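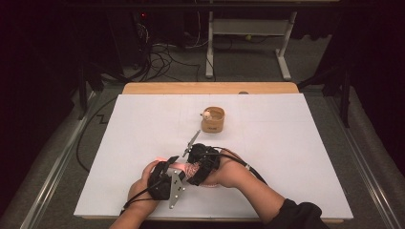

Re: [Sito 1005] 櫛とか綿棒とか、細かいものの居場所

差出人: Meenakshi Rai
宛先: Sito 小物と片づけのメーリングリスト
日付: 2019年7月26日

みなさん、こんばんは。Meenakshiです。

Krishnamoorthyさんの投稿、読んですぐ返事を書きたくなって、夕飯の支度をしながら頭の中でずっと文章を組み立てていました。櫛の置き場所! まさにうちの話です。長くなりますが、この話題が大好きなのでお許しください。

> Krishnamoorthy Subramaniam さんの投稿:
>
> はじめまして、と言っても二月から読むだけは読んでいました。
> 洗面台の引き出しがもう限界です。櫛、ヘアピン、綿棒、爪切り、
> 子どもの髪ゴムが全部いっしょに入っていて、朝はいつも手探りです。
> 櫛の歯に髪ゴムがからまって出てきたりします。
>
> 仕切りトレーも買ってみたのですが、引き出しの幅に合わず、
> 隙間にピンが落ちてかえって面倒になりました。
>
> みなさんは櫛のような細長いものをどこに置いていますか。
> 寝かせる派、立てる派、吊るす派、なんでも聞かせてください。
> できればあまりお金のかからない方法で。

わたしは立てる派です。しかも、かなりしつこい立てる派です。

愛用しているのは茶色の小さなカップで、手のひらにのるくらい、口が少し広がった形をしています。買ったのはGaltettiの閉店セールのワゴン、値段は200円ほど。最初はペン立てのつもりでした。ところがペンを入れると背が足りなくて、ちょっと触っただけで傾いてしまう。しばらく棚の奥で眠っていたのを、ある朝なんとなく洗面台に出して櫛を一本差してみたら、これがもう、ぴったりだったんです。ペンには小さすぎても櫛にはちょうどいい、そういう大きさってあるんですね。

うちのは薄いピンクの、向こうが少し透ける櫛です。透明なものは引き出しに入れると本当に見つかりません。ほかの物の色に溶けてしまって、手で触るまであるのかないのかもわからない。それが茶色いカップと組み合わさると急によく見えるようになって、朝の光が当たると淡い色がふわっと浮いて、見るたびに少しうれしくなります。置き場所が決まっただけなのに、櫛そのものまで前より気に入ってしまいました。

それから、カップにはもう少し小さなものも同居しています。白っぽくてころんとした丸いもので、カップの縁のあたりが定位置。実用の役目は特にありません。でもこれがいると、カップが「とりあえず物を突っ込む場所」にならないんです。レシートや飴の包み紙を入れようとすると、なんだか悪い気がして手が止まる。気のせいかもしれませんが、うちではよく効いています。

■ 引き出しを空にする日のこと

Krishnamoorthyさんの引き出しについては、仕切りを買い足す前に、まず中身を全部、広くて白いところに出してみるのをおすすめします。Lautaro Vergaraさんが前にここで書いていた方法で、わたしもそれ以来すっかりまねをしています。

食卓の上に白い板を一枚敷いて、その上に引き出しの中身をざっと広げます。うちの食卓は明るい色の木なので、直に置くとヘアピンや茶色いゴムが見えにくいのですが、白の上だと細いピン一本でもすぐにわかります。薄い線が入っている板だと、なおいいです。線に沿って並べたくなるんですよ、不思議と! 前回は並べているうちに楽しくなってきて、片づけに来たはずの娘と二人でヘアゴムを色の順に並べて遊んでしまい、昼ごはんがすっかり遅くなりました。

広げたら、まず毎日使うものだけを手前に寄せます。うちの場合、手前に残ったのは4つだけでした。櫛、爪切り、髪ゴム、それに眉ばさみ。あとは全部「たまに使う」か「いつのものかわからない」です。綿棒は毎日使うつもりでいたのに、よく考えたら週に一度くらいしか手に取っていませんでした。こういう思い込みは、広げてみるまで気がつきませんね。
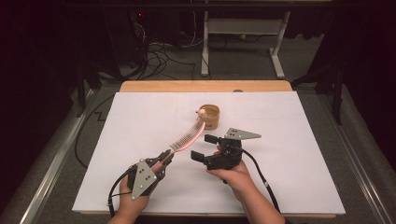 次に、毎日使うもののうち、どれを立ててどれを寝かせるかを決めます。わたしは実際にカップを真ん中に置いて、一つずつ入れたり出したりしてみることにしています。頭で考えて「入るはず」と思っても、やってみると歯のところが引っかかったり、持ち手が長くて倒れそうになったりするので、試すのがいちばん早いです。

櫛を立てるとき、歯を下にするか持ち手を下にするか。これはぜひみなさんの意見を聞きたいところです! わたしは長いこと歯を下にしていました。取るときに持ち手がつかめるので自然だと思っていたのですが、Stuart Cheethamさんに「歯に埃がたまるのはカップの底だよ」と言われて底をのぞいてみたら、そのとおりでした。今は持ち手を下にしています。歯のほうが上に来ると見た目はちょっと元気すぎる感じもしますが、もう慣れました。歯の細かい櫛はとくに、上に出しておいたほうがよさそうです。

櫛を洗ったら、カップに戻す前によく乾かしてください。うちは以前、濡れたまま戻すのを続けていて、底のほうがしみになったことがあります。今は小さく切った布を底に敷き、汚れたら取り替えています。古いふきんの端で十分です。

倒れるのが心配な方は、底におはじきを何個か入れてみてください。Zakhar Kobzarさんは乾いた豆を入れていると書いていましたよね。わたしもまねしたのですが、豆が隙間から出てきて洗面所の床に転がり、猫が大喜びしたので一日でやめました。おはじきは今のところ無事です。

■ 買わないで試す

お金をかけたくないということなので、カップはわざわざ買わなくて大丈夫です。まずは家にある空き瓶、欠けた湯のみ、プリンの容器、なんでも並べて二、三日使ってみてください。見るところは口の広さと高さくらい。高さは櫛の長さの半分あれば落ち着きます。うちの母は14年前にもらった茶筒のふたを今でも使っていて、浅いのにどういうわけか倒れません。あれは本当に謎で、帰省するたびに触って確かめています。

口が広すぎる容器は、入れるものがどんどん増えるので注意です。わたしは以前、Varmaの大きな筒型の容器を使っていました。とてもきれいで気に入っていたのに、気がついたら歯ブラシの予備、電池、折り紙、なぜか定規まで立っていて、肝心の櫛が奥に沈んでいました。小さいカップだとそうはなりません。一本か二本で満員になってくれるので、次の物は自然と別の場所を探すことになります。

引き出しのほうは、立てるものが抜けただけでずいぶん静かになりますよ。わたしは空いたところに、ヘアピンをマッチ箱くらいの紙箱に入れて置いています。仕切りトレーの隙間にピンが落ちる件、よくわかります! あれは底に紙を一枚敷いて、その紙の端を少し立ち上げておくとだいぶましになりました。トレーがもう手元にあるなら、返品する前に一度だけやってみてください。

髪ゴムは、うちでは太めのペンに通してまとめています。お子さんの分も、自分で取れる高さに置くと、意外に自分で戻すようになります(うちは三回に一回くらいですが)。

■ 聞きたいこと

Krishnamoorthyさん、洗面台の脇に物を置ける平らなところはありますか。幅がほとんどないなら、吊るす派の方に助けてもらったほうがいいかもしれません。Tretportの集まりで見せてもらった、タオル掛けに小さなかごを下げる方法もすてきでした。あれはどなたの家だったか忘れてしまったので、心当たりの方はぜひ名乗り出てください。

それと、引き出しの内側の幅も教えてもらえると、隙間の話をもう少し具体的に書けそうです。片づけた途中の、物が全部出ている状態の話も大歓迎です。あの広げたところがいちばん楽しいので!

週末にカップの底の布を替えるついでに、櫛の歯の掃除のやり方も別の件名で書きます。古い歯ブラシと石けんだけでできて、けっこうすっきりします。

Meenakshi Rai

分類: 暮らしの道具 > 洗面所・小物 > 立てる収納

最近の投稿
・歯ブラシの予備、何本まで置いておくか(Stuart Cheetham)
・Re: 茶筒のふたの使い道
・食卓に白い板を敷いて仕分ける、その後(Lautaro Vergara)
・乾いた豆を重しにしています(Zakhar Kobzar)
・Tretportの集まり、持ち寄り品の一覧
・Re: Re: ヘアピンが隙間に落ちる件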